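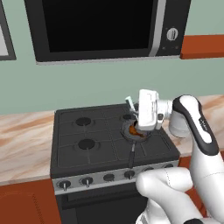

Home | What We Do | Our People | Kitchens | Jobs | Contact

We use cookies to remember your settings and see which pages get read. Accept / Manage

About us

Hi, I'm Kaja Org, and I run Multgate with my business partner Mansa Ametepe. We set up cooking robots for staff cafeterias, hospital kitchens and the like, and then we stick around to help the cooks get used to them (that second part takes up most of our week!).

I cooked for a living before any of this. My last job was the hot line at the Takirdale plant cafeteria, where we put out 1000 meals on a busy day, and I stood at the same stove from 5 a.m. until my wrists quit on me. Mansa was the one who came in to fix the dishwasher. We got to talking about which parts of my job a machine could take, and I had a pretty long list – stirring, flipping, reaching over hot pans, all the stuff that had me icing my arms at night.

We now have 19 people on staff, and plenty of them came out of kitchens too. Every new task gets worked out in simulation first. One pan, one burner, one arm, over and over, until the moves look like something a cook would put up with at the next station. Our planning software is called Cluvenex, and yes, we argued about the name for weeks.

So what changes for the people? Quite a bit, and I'd like to be straight about it. At Nasution, our biggest customer, the morning crew used to split the grill into 30-minute turns and everybody hated the last one. The arm does most of that now. The cooks season, taste, plate and decide when something's done, and two of them have learned to teach the arm new recipes, with a raise to go with it. One cook missed the grill and asked for it back on Thursdays, so on Thursdays the arm is parked and it's all hers.

There are bumps too. The first month is slow, the line has to move around, and some folks don't like working beside a machine. We ask every kitchen to bring the cooks in before anything gets ordered, and we've walked away from jobs where the boss wouldn't do it. Hours and shifts are on the table from the first meeting, with the crew in the room.

If you'd like to see how we work, come by the test kitchen in Unit 902. Mansa makes the coffee and I'll probably talk too long about eggs.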